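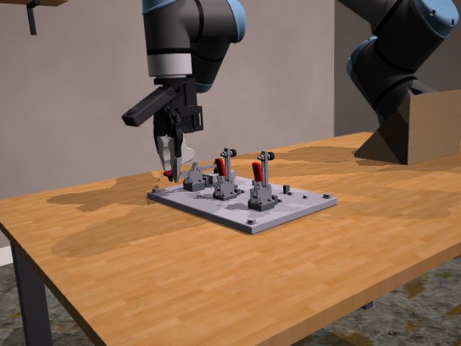
Anneliese Buschmann llega a la entrevista con una carpeta bajo el brazo y se disculpa por el tamaño de la carpeta antes que por el retraso, que fueron apenas unos minutos. Trabaja en Jernent desde hace 15 años, casi siempre en lo mismo: escribir las reglas que otros tendrán que cumplir cuando pongan un robot a hacer el trabajo de una mano. Le pregunto si es un oficio ingrato y se ríe con ganas.

«Ingrato no, lento. Una frase de una guía puede costarme una tarde entera, y luego viene Murray, la lee en voz alta en el taller y todos vemos que se puede entender de dos maneras. Vuelta a empezar.»

Murray es Murray Baxter, su compañero en la redacción de la guía interna sobre manipulación con pinzas, un texto que nació en marzo como una hoja de avisos pegada junto a la puerta y que ha ido engordando hasta pedir índice. Buena parte se ocupa de una tarea que a cualquiera le parecería menor: abrir y cerrar bridas de palanca, esas mordazas de toda la vida que sujetan una pieza a una placa.

«La gente espera que hablemos de grandes velocidades, de vallas, de paradas de emergencia, y claro que hablamos de todo eso», me explica mientras busca una página que tarda en aparecer. «Pero una brida tiene su genio. La palanca describe un arco, hay un punto en el que el mecanismo se bloquea y, si el brazo tira en línea recta porque alguien ha tenido prisa al programarlo, o se te escapa el mango o estás forzando la placa. Un operario eso lo nota en la muñeca. Al robot se lo tienes que haber escrito antes.»

De ahí sale la regla que más defiende, y que en la guía ocupa dos líneas: ninguna trayectoria de cierre se prueba en la máquina real si no ha pasado primero por la simulación, con la placa, las bridas y los brazos vecinos en su sitio. Lo de los brazos vecinos lo subraya con el dedo sobre la mesa. En los primeros borradores se pedía simular solo el brazo que trabajaba, y fue Morven Crichton, de la planta de Pedcombe, quien devolvió el texto con una nota al margen que Anneliese todavía conserva: «¿Y el otro dónde está mientras tanto?».

«Tenía toda la razón, y me dio bastante vergüenza», reconoce. «Un brazo parado también ocupa sitio. Ahora exigimos que aparezca en el modelo aunque no se mueva, y que su posición de reposo esté declarada en la ficha de la tarea, con nombre y con fecha de revisión.»

Le digo que hay quien desconfía de la simulación, que he oído más de una vez aquello de que en la pantalla todo sale bien. Asiente despacio, se sirve más café (el segundo, y me ofrece a mí también) y tarda un poco en contestar.

«Es que hay que desconfiar. La simulación te dice si la geometría cabe, te enseña un choque que no habías pensado, te deja repetir. El rozamiento de una brida vieja, con la articulación medio agarrotada, te lo cuenta regular. Por eso la guía separa las dos firmas: una persona aprueba el ensayo simulado y otra distinta aprueba la primera prueba en la mesa, a velocidad reducida y con alguien junto al paro.»

El expediente de la campaña que Jernent usó para redactar esa parte recoge 3359 ensayos simulados, de los cuales 853 se hicieron con la pieza ligeramente girada a propósito, para ver hasta dónde aguantaba el agarre. Otros 308 se apartaron por tener la ficha incompleta, y Anneliese insiste en que se conservan todos, con el motivo anotado. «Tirar los ensayos defectuosos es una tentación enorme, queda la carpeta tan limpia... En la guía lo prohibimos. Brodie Harawira, que lleva el archivo, es muy serio con eso, y yo se lo agradezco, aunque a veces me devuelva fichas mías.»

Hablamos también de las palabras. En el taller cada cual llamaba de una forma a lo mismo: palanca, mango, maneta. Keith Pearce propuso un glosario corto y la discusión, según ella, fue más larga que la del capítulo de fuerzas. Quedó «mango» para la parte que se agarra y «brazo de sujeción» para la que aprieta, y desde entonces las fichas que llegan del taller de Lowther se entienden a la primera, o casi.

Antes de irme quiero saber qué le diría a una empresa pequeña, de las que compran su primer brazo y no tienen a nadie que redacte guías.

«Que empiecen por una hoja. De verdad, una sola. Qué hace el robot, qué tiene alrededor, en qué estado debe quedar cada brida al terminar y quién puede cambiar el programa. Y que la lea alguien que no la haya escrito, a ser posible la persona que va a estar allí a las seis de la mañana.»

La próxima revisión de la guía incluirá un apartado sobre el desgaste de los dedos de la pinza, que Murray lleva pidiendo desde el principio. Anneliese ya tiene el primer párrafo, me lo lee, se detiene a la mitad y tacha una palabra.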